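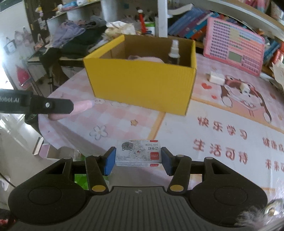 Attachment 1 - staple box held between the blue pads, yellow box on the table behind

Ticket 2619 - Hand-held gripper kit, small boxes turning in the pads
Status: Waiting on customer
Product: Trustthorpe hand-held gripper kit
Opened by: Aksel Kirkegaard, Sorkside
Handled by: Mogensen support desk

Customer, first message, October 21, 2023

Hello all, and thank you for the quick help back in March when our first set of pads went missing in the mail. I hope this one is just as easy!

We're very happy with the kit in general. The trouble is with small, light boxes. I pick one up, it feels nicely held, and then somewhere on the way to the drop box it swings a few degrees so it goes in crooked. It's mostly the little staple boxes (the one in my attachment says 24/6 on it). Pens and soft things give me no bother at all. Out of 142 pick-and-place runs I marked 3 as complete drops, and a good many more where the box had turned but stayed in. I've wiped the pads with a dry cloth, and I tried squeezing harder, which seemed to make it worse.

Support reply

Hi Aksel, thanks for writing in such detail, and for the picture, it saves us a round of questions. I'm glad the rest of the kit is treating you well.

Squeezing harder making it worse is a useful clue. When the two pads don't meet flat, extra pressure pushes the box around one edge. Could you please try these in order?

1. Close the fingers slowly with nothing between them and look at the pads from the side. They should touch along their whole length.
2. Check the two small silver pins near the top of the linkage arms. They should sit level with each other.
3. Wipe the pads with a slightly damp cloth and let them dry fully. A dry cloth tends to move dust from one end to the other.
4. Do ten runs with the same box, gripping near its middle.

Customer

Back again, sorry for the wait - I wanted to do it properly. The pads touch at the tips first, with a sliver of daylight further down. The pins look level to me. After the damp cloth it was better, with one turned box in the ten, so something has helped, but I'd still like that gap gone.

Support reply

That's good progress, and the gap tells us what to do next. Loosen the screws on one pad by half a turn, close the fingers gently so the pad settles against its partner, and tighten again while they're closed. If the gap is still there, we'll send pad set 645 from our Caltthorpe store at no charge. Just confirm your mailing address here and let us know how the next ten runs go.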